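27th January

Up before 6, couldn't sleep. Went straight to the back window in my socks. She's still there — the barred owl, third morning running, tucked in the fork of the big oak like a lump of bark. Frost on everything. She didn't move once while I stood there.

Texted Zewditu. She wrote back in capitals, wants to come see. Told her bring the good binoculars, mine are foggy on the left side.

Squirrels furious. One sat 2 feet above her and screamed its head off. Owl opened one eye, shut it. 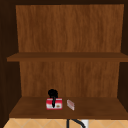
Jays found her by nine. Awful racket, five or six of them diving and yelling, then the crows from over by Alach Creek joined in. I nearly went out to bang a pot but Nicanor says leave it be, they sort it out themselves. He's probaly right. He put up a nest box in June, which I thought was silly at the time — too big, too late in the year. Now I keep looking at it.

Could she be checking it out? He says they pick a spot in winter. Must look that up.
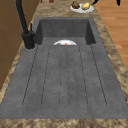 After lunch

Jays gone. Owl gone too for an hour, then back, same branch!! Found a pellet under the oak, gray and furry, tiny jawbone poking out. Wrapped it in a paper towel for Zewditu, she'll be thrilled, she's strange like that.
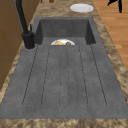 Dusk now and she's calling. The whole who-cooks-for-you thing, over and over, and I think something answered from the Daltham side but teh wind was up. Supper not cleared, plate still sitting in the sink with food on it, I just dropped everything and ran out on the porch. Stood till my ears hurt. One more call, far off. Going back out with a hat.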